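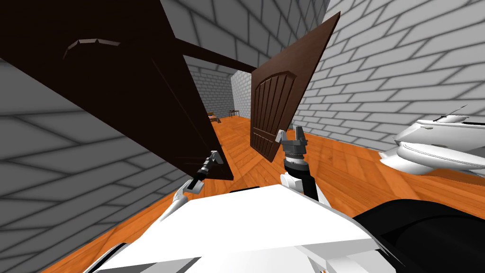 4.2 Bait uptake on the Buline islets

Rat eradication plans are written by optimists, and ours was no exception. The plan assumed that every rat on the islets would find bait within two nights of the first drop. Land crabs, which had not read the plan, found it first. On the northern islet they cleared 41 percent of the marked plots before dawn, and Murakami's crew spent much of December reweighing what was left.

We therefore split the second drop into a coastal band and an inland band, with the coastal band baited at the higher rate (Figure 3). Crab losses inland fell to 14 percent. Along the coast they hardly changed, although the crabs did at least have to walk farther.

Figure 3. Share of bait taken by crabs, by band and drop, northern islet. Bars show the plot mean. Plots flooded at high tide are left out.

Petrel burrows were checked by Kobori and Ogura using the method of Pollock (see Section 3.1), with one change: burrows with collapsed entrances were scored as unknown. Earlier surveys scored them as empty, a habit that makes any later count look like a recovery. Eight burrows fell into this group, all on the southeast slope, where the soil gives way under anything heavier than a petrel, including Ogura.

Chew cards at the Nidville landing stayed clean through the last check. We do not read much into this. Clean cards are also what one gets from rats that dislike peanut butter, and the cards at the landing were the oldest in the batch.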